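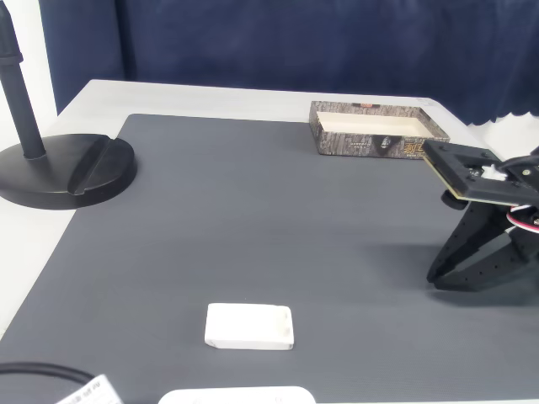 An open box with a bark- or stone-look print on the outside, on the gray mat.

Questions I get about the seed swap by mail

I've been running the Olis seed swap out of my spare room for a few years now, and my inbox fills up with the same handful of questions every winter, so I finally wrote them down. If yours isn't answered, email me. I answer in the evening, usually after nine.

How does the swap work?

You send me seeds you've saved, I sort everybody's into piles, and I send you back the same number of packets you sent in, picked from your wish list. Last season we moved 2,572 packets, which is more than I ever thought would go through my house. Sign-ups open in November and your envelope needs to reach me by the end of January. I mail everything out in February.

How many packets can I send?

Anywhere from five to 40. I used to have no upper limit and then one very generous person mailed me 400 packets of the same marigold. They were lovely marigolds! I still have some if you want them.

How many seeds go in a packet?

Depends on the plant. For beans, peas and squash I ask for at least ten. For tomatoes and peppers, 20 or so is great. For tiny stuff like poppies or lettuce, a good pinch is fine and please don't sit there with tweezers on my account.

What do I write on them?

Name of the plant, the variety if you know it, and the year you saved the seed. If you don't know the variety, just say what it looked like ("big yellow tomato, a bit lumpy" is a perfectly good label and I've had people request it by that name). Pencil holds up better than most pens.

Can I send store-bought seed?

Yes, if the packet is unopened and from this year or last. I'd rather see things you grew yourself, but everybody has to start somewhere and I don't want anyone sitting out their first year.

What about hybrids?

Saved seed from hybrids won't grow up looking like the parent, so I leave it out of the main swap. I do keep a mystery pile for it. If you check the mystery box on the form you'll get a couple of those on top of your regular packets. My Fokis squash came from that pile and it has been a different shape three years running.

What is the Kalavex bean and why does everybody want it?

Ha, this one. It's a purple-podded pole bean that came in during our first year with only that name on it, and I've never found out any more about it. It climbs like crazy and doesn't mind a cold June. I had 178 requests for it last time and 110 packets to hand out, so if you get some, please, please save a few pods and send them back next year.

Do I need to dry my seeds first?

Yes! Damp seed goes moldy in the mail and takes its neighbors with it. Spread them out on a plate somewhere airy for two weeks, longer for big beans. A bean is ready when you can't dent it with your fingernail. Don't use the oven, even on low.

How do I pay for postage?

Put a stamped padded envelope with your own address on it inside the one you send me. Same size or bigger than the one you used. There's no other fee.

Can I join from outside the US?

I'm sorry, no. The rules for sending seed across borders are different everywhere and I can't keep up with them. There are also some limits between states, mostly on garlic and potatoes, so I don't take bulbs or tubers from anyone.

Can I drop mine off in person?

If you're near Berchtold, sure — email first and I'll tell you when I'm home. The porch is fine for an hour or two but the squirrels have figured me out.

My seeds didn't come up. Can I get more?

Write to me and I'll look through the leftovers. Try a few on a wet paper towel before you give up, though. Old pepper seed can take three weeks, and parsley takes as long as it feels like.

When do I find out what I'm getting?

When you open the envelope. I do try to get you at least half your wish list, and I fill in the rest with things I think you'd like.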